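Zwei Wohnungen, ein Paar

13. Oktober 2020

Im Juli habe ich im Zug nach Lollberg ein Buch gelesen, das seitdem mit vielen Bleistiftstrichen auf meinem Schreibtisch liegt. Es heißt „Getrennte Klingeln“, geschrieben hat es Jui-lin Pan, erschienen ist es bei Wotness. Es geht um Paare, die fest zusammen sind und trotzdem nicht zusammen wohnen. Ich wollte schon länger etwas dazu schreiben, weil ich selbst so lebe und die Frage danach ungefähr einmal im Monat beantworten muss.

Lu wohnt in Lollberg, ich wohne in Plallstead. Dazwischen liegen 22 Kilometer, eine Landstraße und ein Zug, der abends nur noch einmal in der Stunde fährt. Wir sind seit sechs Jahren ein Paar. In der ersten Zeit hatte das mit den zwei Wohnungen praktische Gründe. Lu hatte einen günstigen Mietvertrag, ich hatte meine Arbeit vor der Tür. Später fielen die Gründe weg, und wir haben es gelassen, wie es war.

Pan hat für das Buch mit 52 Paaren gesprochen. Das ist keine repräsentative Studie, und das steht auch gleich im Vorwort. Manche der Befragten wohnen im selben Haus auf verschiedenen Stockwerken, andere sehen sich nur jedes zweite Wochenende. Die älteste Frau hat ihren Partner erst nach dem Tod ihres Mannes kennengelernt und wollte nie wieder für jemanden die Hemden bügeln. Das jüngste Paar kann sich die Sache eigentlich gar nicht leisten und rechnet auf zwei Seiten vor, was es kostet.

Was mir gefallen hat

Die Kapitel sind nach Gegenständen geordnet: Schlüssel, Bett, Kühlschrank, Zahnbürste, Post. Am Anfang fand ich das etwas gewollt. Nach dem Kapitel über den Kühlschrank war ich überzeugt. Da erzählt ein Mann, dass er bei seiner Freundin nie etwas aus dem Kühlschrank nimmt, ohne zu fragen, auch nach elf Jahren nicht. Sie fand das lange höflich und irgendwann kränkend. Gesprochen haben die beiden darüber zum ersten Mal im Interview.

Ich habe an dem Abend bei Lu in den Kühlschrank geschaut und ein Stück Käse gegessen, ungefragt. Lu hat es nicht gemerkt. Beim zweiten Mal schon, da war es der letzte Rest vom guten.

Gut ist auch, dass Pan die Leute ausreden lässt. Viele Bücher über Beziehungen nehmen ein Zitat, drei Zeilen lang, und hängen dann eine Seite Deutung daran. In diesem laufen manche Gespräche über vier oder fünf Seiten, mit Pausen und Widersprüchen. Ein Paar streitet sich mitten im Interview darüber, wer von beiden damals nicht zusammenziehen wollte. Beide sind sicher, es sei der andere gewesen.

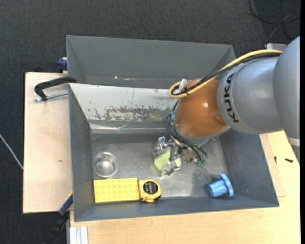

Was mir fehlt

Kinder kommen kaum vor. Es gibt zwei Familien im ganzen Buch, und beide werden in einem Kapitel abgehandelt, das kürzer ist als das über Zahnbürsten. Ich habe keine Kinder, mich betrifft das nicht direkt, aber eine Bekannte von mir pendelt mit einem Achtjährigen zwischen zwei Wohnungen hin und her, ohne dass jemand getrennt wäre. Sie hätte in dem Buch nichts gefunden, was ihr hilft.

Das Geld wird auch zu schnell erledigt. Abgesehen von dem jungen Paar mit der Rechnung reden die meisten so, als sei eine zweite Miete eine Frage der Einstellung. Bei uns ist sie vor allem eine Frage der Miete. Wenn Lus Vermieter den Vertrag kündigt, ist es mit unserem Modell wahrscheinlich vorbei, und zwar ohne dass wir unsere Meinung geändert hätten. Ich hätte gern gelesen, wie es Leuten geht, denen genau das passiert ist.

Und der Ton im Schlusskapitel ist mir zu werbend. Vorher wird über 57 Gespräche hinweg (einige Paare wurden zweimal besucht) vorsichtig abgewogen, und dann soll auf den letzten Seiten auf einmal halb Europa in getrennten Wohnungen glücklicher sein. Das gibt das Material nicht her. Es gibt ja auch im Buch genug Leute, die lieber zusammenziehen würden und deren Partner nicht will.

Die Fragen der anderen

Am genauesten getroffen fühlte ich mich bei dem Kapitel über die Verwandtschaft. Meine Tante fragt seit Jahren, wann wir es „ernst machen“. Mein Vater fragt nicht, stellt aber bei jedem Besuch fest, dass im Nachbarhaus eine größere Wohnung frei ist. Lus Mutter findet es gut, allerdings so deutlich gut, dass ich mich manchmal frage, was sie damit meint.

Früher habe ich dann aufgezählt, was alles dafür spricht: dass ich früh aufstehe und Lu spät, dass Lu beim Arbeiten Musik hört und ich keine ertrage, dass wir uns aufeinander freuen. Das stimmt alles, aber es klingt nach Verteidigung. Im Buch sagt eine Frau an dieser Stelle nur: „Wir wohnen zweimal.“ Den Satz habe ich seither bei meiner Tante ausprobiert. Sie hat gesagt, das sei doch teuer, und dann haben wir über Heizkosten gesprochen. Für unsere Verhältnisse war das ein entspanntes Gespräch.

Das Frühjahr

Das Buch wurde vor diesem Frühjahr fertig, dafür kann niemand etwas. Beim Lesen habe ich trotzdem ständig daran gedacht. Im März standen wir vor der Frage, ob wir ein Haushalt sind oder zwei. Wir haben zwei Tage überlegt, dann ist Lu mit einem Koffer, dem Rechner und einer Zimmerpflanze zu mir gekommen und sieben Wochen geblieben.

Es ging besser, als ich erwartet hatte. Wir haben einen Plan für den Küchentisch gemacht, vormittags ich, nachmittags Lu. Gestritten haben wir uns über Kleinigkeiten, vor allem über das Lüften. In der fünften Woche bin ich abends manchmal allein zum Fluss gegangen und habe mich auf eine Bank gesetzt, ohne besonderen Anlass. Als Lu wieder nach Lollberg gefahren ist, war die Wohnung am ersten Abend sehr still, und am zweiten habe ich gut geschlafen.

Seitdem reden wir anders darüber. Vorher war das Zusammenwohnen etwas, das wir nicht kannten. Jetzt kennen wir es ein bisschen und wissen, dass es geht. Lu sagt, das mache es leichter, es nicht zu tun. Ich bin mir da noch nicht so sicher. Manchmal denke ich an die Nachmittage, an denen ich im Schlafzimmer saß und nebenan das Tippen gehört habe, und das fehlt mir dann schon.

Die Pflanze steht übrigens noch bei mir. Im Buch gibt es ein ganzes Kapitel darüber, was Leute in der anderen Wohnung liegen lassen und ob es Absicht ist.

Für wen

Wer einen Ratgeber sucht, wird enttäuscht sein, es gibt keine Listen und keine Übungen. Wer selbst so lebt oder es überlegt, kann viel damit anfangen, am besten liest man es nacheinander und nicht gleichzeitig. Lu hat mein Exemplar jetzt seit zwei Wochen und ist beim Kapitel über die Post. Meine Bleistiftstriche werden mit eigenen kommentiert, in Grün. Ich schreibe noch etwas dazu, wenn ich es zurückhabe.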